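Chapter 4
Planning the Purchase

A gripper is often the last item on the order and the first to cause trouble. Set its budget early. At Kadstead the arm was priced in May, and the gripper, at 974 pounds, was left to a later order. 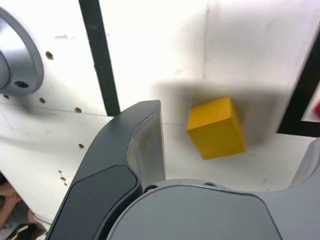
Figure 4.1 Yellow cube between the open fingers of a gripper.

Start with the parts to be held: list their size, weight and surface. Then ask each supplier for a trial with your own samples. Skotis charges 302 pounds for a trial day.

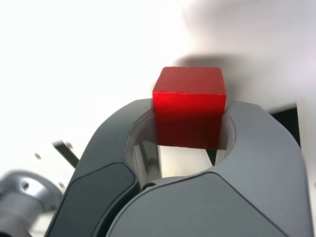 Finger pads wear, so price the spares too. Allow for a new set every 12 months.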